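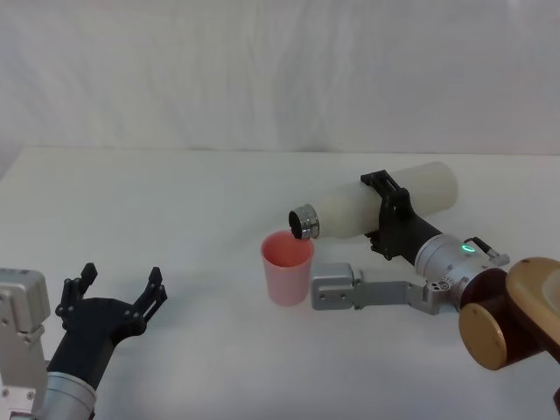
3.2 Mouth Position and Vessel Angle at the Start of a Pour

The first part of our analysis concerns the moment before liquid leaves the bottle. Earlier work on spills at the table has mostly dealt with the stream itself, its speed and its width, and has treated the placing of the bottle as given. In the Drarkby collection, placing proved to be the more useful thing to measure. The collection holds 1185 pouring attempts with 62 pairings of bottle and cup, and each attempt was coded for the height of the bottle mouth over the cup, its sideways offset from the center of the cup, and the angle of the bottle body.

Figure 3 illustrates the coding category we call "rim start." The white bottle is nearly horizontal, with a slight downward tilt, and its mouth is directly above the rim of the pink plastic cup. The category is defined by the mouth alone. A bottle held at a steeper angle over the same point of the rim would receive the same code, and the difference would be entered under body angle.

Two other categories were used. In a "center start" the mouth is above the middle third of the cup opening. In an "outside start" it has not yet crossed the rim when tilting begins. Attempts in which the bottle touched the cup were marked with an additional flag and kept in their original category.

The angle of the body needs some care in reading. A bottle that is close to full will begin to pour well before it is level, while one that is nearly empty may need to be tipped past the horizontal. All bottles in the present analysis were therefore filled to the same volume, 200 ml, before each attempt. Bottles from the Lencho set, which have a wide shoulder and a short neck, tend to hold back a small amount of liquid behind the shoulder until the body is tipped quite far. The straight-sided bottles in the Pluturo set do not show this, and their pouring angle can be predicted fairly well from the fill volume and the inside diameter.

The neck also matters. A narrow opening admits air in bursts, and the stream may pulse as a result — an effect familiar from any kitchen. Where a neck ring or collar is present, as on the bottle in Figure 3, we took the outer edge of the opening as the reference point for all measurements, and the widest part of the ring was ignored. Rings that project beyond the opening were recorded separately, as liquid may collect on them and drip after the bottle has been returned upright.

The table surface was kept plain and pale in this part of the collection, with a white fabric backdrop behind it. Outlines of dark and brightly colored vessels are easy to trace under these conditions. White and translucent bottles are harder, particularly where the body passes in front of the fabric. For these the outline was traced twice, on separate days, and the mean of the two tracings was used. Riku Kamata carried out the second tracing without access to the first. Where the two differed by more than 2 degrees in body angle, the attempt was measured a third time and the closest pair was kept.

Height over the cup was limited to 40 mm at the start of the pour. Greater heights occur in daily use, especially with large pitchers, but they bring in splashing from the bottom of the cup, a separate question that we take up in Section 5. Cups of thin plastic were also checked for movement on the table during filling. Any attempt in which the base shifted was excluded from the offset measurements, although its body angle was retained.

Results for the three start categories are reported by bottle set in the next section. The Bellach cups, whose rims flare outward, are listed apart from the others, because the line of the rim and the inner wall of the cup do not coincide and a rim start over a flared cup is not strictly comparable with one over a straight wall.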